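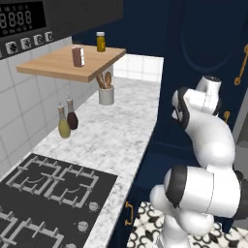
No. 19

Jan 21, 2026

I promised in the last post to write more about the kitchen, so I will try. For readers who are new: I build a robot arm at home in Lorkivholm, in the small room behind my own kitchen, and before I let the real one move near anything that can break, I let it move in the simulator. The simulated kitchen has a gas cooktop, a marble counter, navy cabinets and a floor with black and white tiles that is much nicer than mine. I did not draw it myself. It came in a scene pack that Dinesh Rajan sent me in May, and I only changed the masses and the friction of the things I want to touch.

The real arm is not ready. Two joints are printed and closed, the third is waiting for a bearing from Renico, and the base is still screwed to a board that I also use for cutting carpet. So most evenings this winter I worked only on the software side. My family says that I have a hobby where nothing happens, and I understand why they say it.

The first problem was where to put the base. In my first version it stood too far from the cabinets, and the arm had to stretch almost straight to reach a low handle. A straight arm is weak and it also becomes difficult to calculate, because the solver jumps between two solutions and the elbow swings from one side to the other. I moved the base a few centimeters, started again, moved it again. I wrote a small script which tries many base positions and counts how many target points the arm can reach with the elbow bent in a comfortable way. 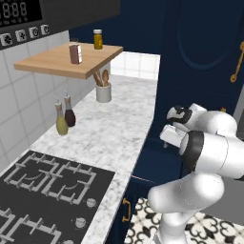 The script took 2000 positions and threw away most of them in the first minute. It was a good feeling to see the list get short. What remained was a narrow strip of floor, and I chose a point near the middle of it, so that a small mistake in measuring does not cost me everything later. I will need this when I bolt the real base down, since my floor is old and I do not want to drill twice.

The second problem is the drawer. To pull a drawer is easy to say, but the gripper must follow a straight line while every joint is turning, and if the line is wrong by a small angle the drawer pushes back. In the simulator the fingers then slide off the handle, or, with my older settings, the whole drawer started to shake like a washing machine. I reduced the stiffness of the wrist to 700 and gave the path more points. Zheng from the forum had written to me that I should let the drawer guide the hand a little. He was right, and I should have listened in the autumn.
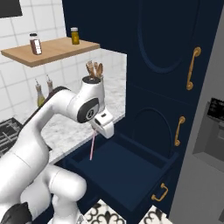 After that comes the part with putting something inside, and there I am still slow. The gripper has to come down from above, between the side walls, and stop before it touches the bottom. My limit for the height was first measured from the wrong place — from the wrist and not from the fingertips — so for one whole evening I was correcting numbers that were fine. Now the limit is in its own file with a comment in capital letters.

Next I want to send the same joint paths to the two finished joints, with no gripper, only to hear how the motors sound. I ordered a second power supply from Utell because the old one gets too warm. If the bearing arrives I will write about the third joint, and if not, then probably about cables. Dinesh asked for the base position script too, and I will put it on the downloads page when I have translated my comments into English.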